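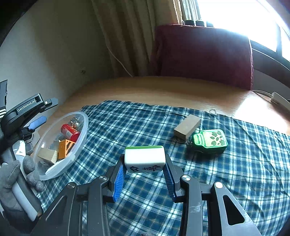 Mahjong tile, held upright between the ridged pads.

Notebook, Loltgate robotics club, manipulation project
February, started 3:40 pm

Goal for this session: get the hand grippers used to small hard objects before we write the task list for the Lamham student challenge. Plaid cloth stays on the table. The Dela Peña group trained on bare wood and their results fell apart on fabric, so we want pattern and wrinkles in from the start.

Target is 200 clips per object, 100 with each hand. Total in the log before today was 413. The Flaltetti script still names files by start time, so write the object down on the sheet as you go or we can't sort them later.

Tile notes. Grip low and it tips when the fingers close unevenly. Grip at mid height, close slowly, stop when the pads touch. Don't squeeze. Put it back on the cloth face toward you each time so the clips match.
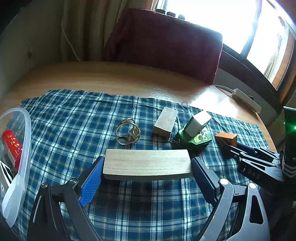 Long block goes end to end, fingers almost all the way open. Line up both tips before closing or it swings. Keep it level over the stripes for a slow count of three, then set it down. The wire loops are next on the list and I don't have a good grip for them yet. Same for the green thing on the key ring, the chain drags.

Open items:
Pick a fixed start spot for the bowl and mark it.
Check whether the window glare hurts the tracking. Try one set with the curtains closed.
Rename the old files before the count goes past 963, the sheet runs out of rows there.

Stopped 5:15 pm. Both grippers on charge.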